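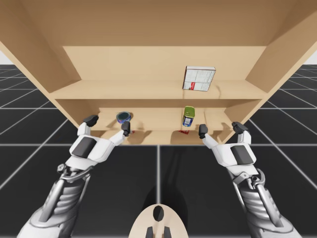 Marius Olteanu asked after the last session whether a small club race needs interval starts at all, when a mass start is finished sooner and is easier to understand for the parents. It is a fair question and I begin with it.

Session 5: Interval starts and hand timing
Notes by Relu Costache, course for club race officials, Duramden

1. Why we keep the interval start

On the Duramden loop the first climb comes very early, and it is narrow. If forty children go into it together, the ones in the second half must stand and wait, and poles get broken. With an interval start each skier has the track more or less free. The price is that the result is not visible at the finish line. The first to arrive is not always the winner, and the speaker must explain it again and again.

For the relay we still use a mass start, but from the wide meadow at Negi, where the skiers have enough room before the first bend.

2. Choosing the interval

For a loop of 2000 metres we use 30 seconds. With 15 seconds the faster skiers catch the slower ones already before the bridge, and the overtaking happens on the worst place.

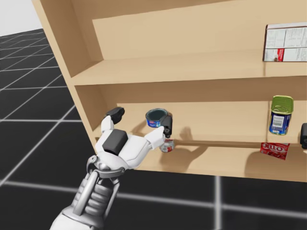 With a full minute the overtaking problem almost disappears, but the last starters stand in the cold too long, and the daylight becomes short for the older classes. So 30 seconds is a compromise. In the youngest class you may go to 20, if the starter has a good assistant who brings the next child to the line in time.

Please write the interval on the start list itself. At the Reritz race it was written only in the invitation, and the timing team at the finish had used a different one.

3. Bib numbers

The number should tell you the start time without a table. We begin with 1001 for the first skier of the first class, and then go up in start order.

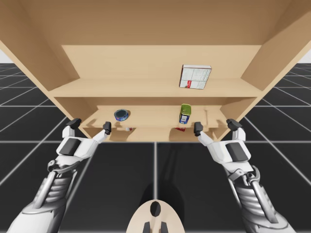 Bibs are given out in start order too, so they must lie ready before the office opens. If a skier does not come, his number stays unused and his start time stays empty – never move the others forward. For the race office I like a plain open shelving unit of the kind you see in the picture, without doors or handles, where one long board goes from the left side panel to the right. On such a board the bibs can lie in one row and a gap is noticed quickly.

4. Hand timing

Two people with two watches, both started on the same signal. One calls the number, the other writes the time. They do not change roles during a class. A late starter keeps his planned start time in the calculation, unless the delay was the fault of the organiser – then the starter writes the real time and signs next to it.

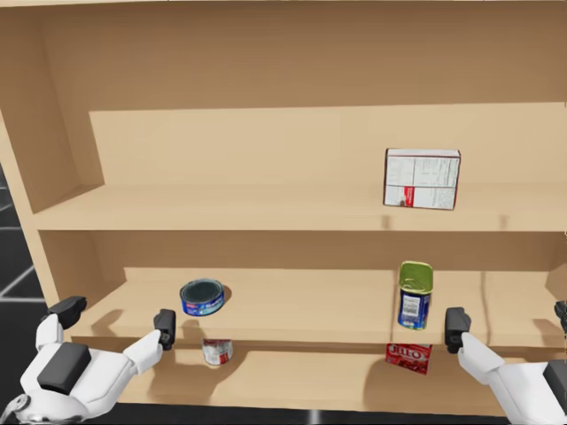 Fig. 4. Shelving unit with a white cardboard box standing on the upper shelf.

5. Exercise for session 6

Take the start list of the Wollach race, with its three late starters, and calculate the net times by hand. Mark every place where your result is different from the published one, and bring both papers with you.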